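Print this article | E-mail this to a friend

Search the magazine Go Advanced search

The Second Life of the Office Tower

Old desktops, opened flat, stripped, sorted. Cadi Sayce has been at it for years and still gets excited over a latch.

By Rodrigo Godinho

Ten past seven in the morning, Arnton, August. Already warm. Cadi Sayce has the coffee on and a computer on its side, and she wants me to look at the plastic.

"Blue," she says. "Look for the blue." Blue means you can touch it. Pull it, press it, slide it. Release tabs, card clips, drive levers. Whoever laid out these big office towers wanted them opened, over and over, by someone in a rush. Sayce is usually that someone.

The towers come in from offices that have moved on to laptops. Last year it was 2913 of them, mostly by van, a few in the back seats of cars. Gauthier, the outfit she buys from, sends them on pallets. Flevum takes the bare metal at the other end. In between is her bit, taking them apart without wrecking anything.

So. Side panel off, case down flat. Never upright, she says, you'll be fighting gravity all day and dropping screws into the power supply. Flat, everything faces you. Then a minute of just looking. Where do the cables run, what's crossing what. Cables are the slow part. People yank. She has a drawer of connectors with the wires pulled clean out of the back and she keeps it for new hires to look through.

Memory first. Latches back, stick lifts, done. Good memory is the fastest money in the building and it weighs nothing. Then cards, then drives. The cooler she leaves until later, becuase old thermal paste can grip like glue and if you pull straight up the processor may come with it. Twist a little. Wait. Twist again.

And then the socket, which makes even her slow down. The metal frame around it, the lid of the chip sitting square inside. Lift straight, set it down in a tray, don't drag. A bent pin and the board is scrap.

Her best time on a full tower is four minutes. She doesn't recommend it. Average is more like around 90 an afternoon across the whole bench crew, fewer when the cases are a type they havent seen.

What sells? Memory, processors, power supplies if the label is readable. Buyers want the label. No label, no sale, so the crew has orders not to scrub at it or peel the barcode stickers. Drive cages go for metal. The handles she can't bring herself to toss. There are 117 of them in a crate under the stairs, and a guy at Ceron keeps promising to build a bench out of them.

I tried one myself. Took me most of an hour, two plasters, one screw still missing. Sayce went through the case afterward with a flashlight and found it under the board. 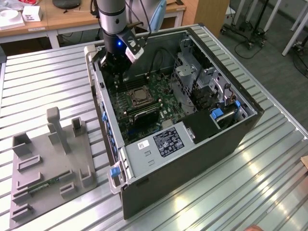
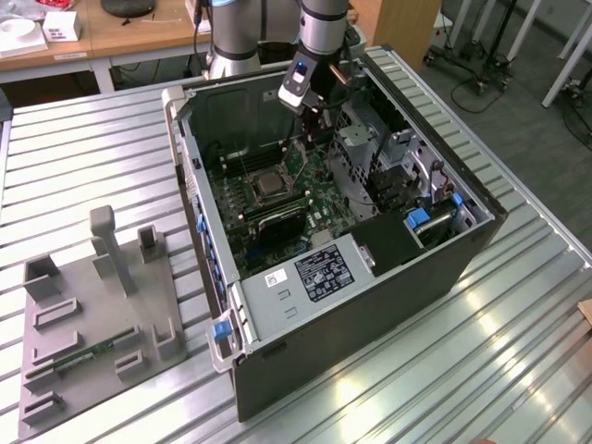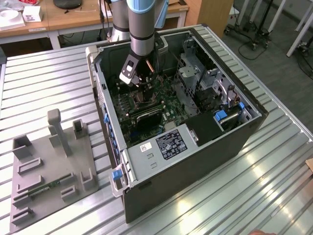 Side panel off, green board up, power supply along the near side.

HOME & WORKSHOP

If you have one in the closet, start with the plug. Out of the wall, then hold the power button down for a few seconds. Small screwdriver, a muffin tin for the screws, good light from the side. Take a picture before each cable comes off. And leave the power supply shut, whatever else you open, there's nothing in there you want.

Print this article | E-mail this to a friend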